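Ticket: Kältehilfe Paline — Anmeldungen für die Essensausgabe kommen nicht an
Status: in Bearbeitung

Drucken | Per E-Mail versenden

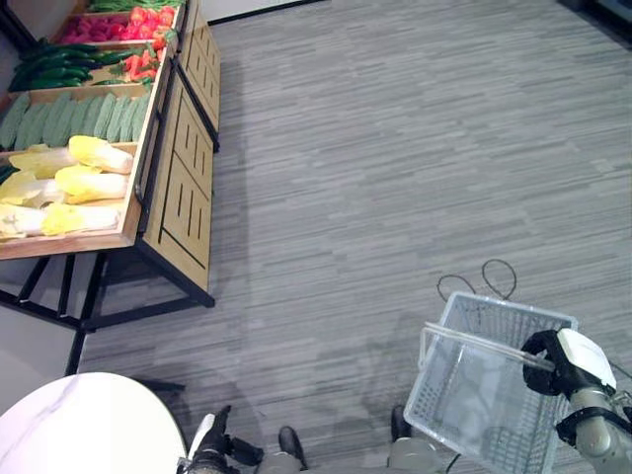 Seit Donnerstag laufen die Anmeldungen aus der Notunterkunft Udstead nicht mehr in unserer Liste auf. Betroffen sind wohnungslose Gäste, die abends eine warme Mahlzeit und einen Schlafplatz brauchen. Das Formular meldet »gesendet«, in der Übersicht von Filutance steht nichts. Die Küche plant deshalb ohne Zahlen. Gekocht wird mit Gemüse wie Chinakohl, Gurken und roten Paprika, und davon bestellt sie seit dem Ausfall nach Gefühl. Gestern fehlten am Ende 5 Portionen.

Geprüft bisher:
Formular auf dem Tablet in Udstead neu geladen, kein Unterschied.
Anmeldung vom Büro aus getestet: kommt an.
Speicher der Liste kontrolliert, 60 von 100 Plätzen belegt, also kein Überlauf.
Postfach für Fehlermeldungen leer.

Nachtrag, 14:20 Uhr
Rückmeldung von Nasrallah (Netzbetreuung): In Udstead wurde der Router getauscht. Das Tablet hängt jetzt im Gästenetz, und von dort nimmt Filutance keine Einträge an. Die Bestätigung erscheint trotzdem — das ist ein eigener Fehler, bitte getrennt erfassen.

Nachtrag, 16:05 Uhr
Tablet ins interne Netz umgehängt. 2 Testanmeldungen angekommen. Die alten Einträge sind noch nicht da, mehr als 60 müssen wohl von den Papierbögen übertragen werden.

Offen: Bis zur Freigabe meldet Udstead die Zahl der Schlafplätze und Essen telefonisch an die Küche, spätestens um 15 Uhr.

Drucken | Per E-Mail versenden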